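Stunanside Community Help > Small Retail > Equipment and Automation

Is the Hirketti shelf-picking kit usable in a small store?

shelf_end_cap
Asked August 2023

We run a single convenience store in Zelville and are looking at the Hirketti kit for filling pickup orders after closing. The offer covers one arm, a two-finger gripper, a wrist camera, the controller and the picking software. Endale would do the installation and quoted a monthly service fee on top of the purchase price.

Our range is mostly bottled drinks, cans and bagged snacks, on standard white metal shelving with adjustable tiers. Orders are small. The sales sheet gives a cycle time for boxed goods only, so I can't tell what to expect for our stock. Specific points:

Does it handle soft bags, or only rigid packages?
How does it cope when bottles of the same drink stand close together?
Does it need special shelving or a special basket?
What does the service fee cover?

I would like to hear from people who have run it, not resellers.

3 replies, sorted by votes

gridlock_ops

We had the kit on a trial contract for 30 days, with shelving much like yours. Our log has 600 attempted picks. Of those, 278 were drinks in bottles or cans and the rest were snacks, bread and small boxes. I went through the log by product type before writing this.

Bottles are the strong point. The fingers taper toward the tip, so they fit between neighbors, but the software wants 25 mm of free space on at least one side of the item. With less than that it skips the item and flags it for a person. Tight rows produced most of our flags. We fixed it by facing the shelf with wider gaps, at the cost of shelf capacity. Put your fast sellers on the wider spacing first and leave the slow ones packed.

Soft bags are mixed. A bag standing upright with its top edge clear is fine. A bag lying flat often gets pinched at one corner and turns as it is lifted. Bread was our worst category and we ended up excluding it.

No special shelving is required. The setup procedure asks you to enter the height of each tier, and you have to enter it again if you move one. Watch the shelf lip. Items set far back on a deep shelf force the wrist to come in low under the tier above, and the planner rejects many of those approaches.

The basket can be an ordinary plastic hand basket. The handle matters more than the basket does. Folded down is the safe position, and with the handle up, the arm has to be taught to clear it.

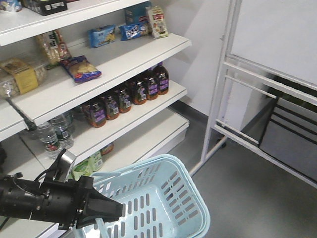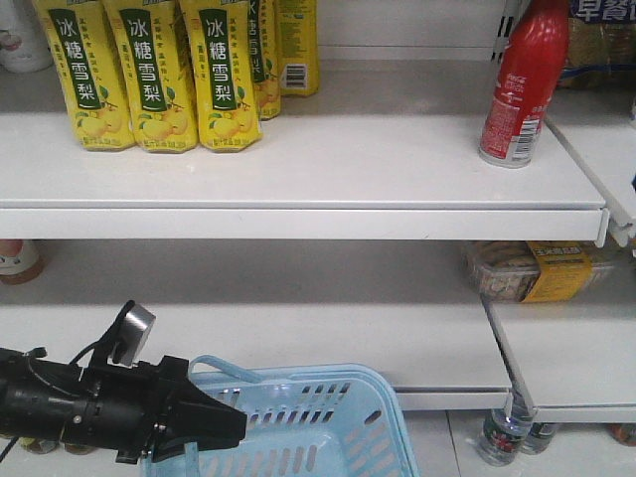
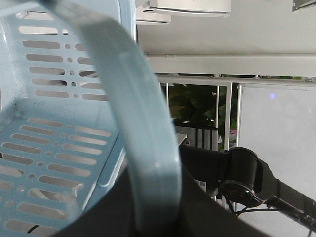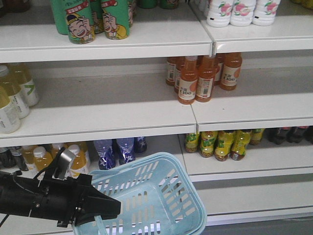
Cable routing deserves more attention than the manual gives it. The wrist cable needs a service loop long enough for full rotation, but short enough not to catch on a shelf edge. Ours was too long as delivered. Endale shortened it on the second visit and added a clip, which should have been there from the start.

On the service fee: in our contract it covered software updates, remote support and one recalibration visit. Finger pads were extra. Ask for the pad price in writing, as glass bottles wear them faster than plastic ones do.

My rating is acceptable for drinks and marginal for snacks. We did not extend the trial. The hardware was sound, but our order volume was too low to cover the fee.

Comment from shelf_end_cap: Useful, thanks. Did transparent water bottles give the camera trouble?

Comment from gridlock_ops: Some. Bottles with a full wrap label were found reliably. Clear ones with a narrow label were sometimes located too far back, and the gripper closed short. A plain backing card behind them reduced this. Dim lighting on the bottom tier made it worse.

payload_limit

Check the payload before anything else. The rating is for the arm with no gripper fitted, so subtract the gripper and bracket. If it also has to move a loaded basket, that is the number that counts, and a few large drinks use it up. Small bottles are no problem.

tier3_and_down

I have only seen the demo at Endale's showroom. It looked slow to me. Might be faster now, I don't know what version they were running. You could ask them to bring one to your store and run it on your own shelves with your own products, they offered us that for the cost of the trip.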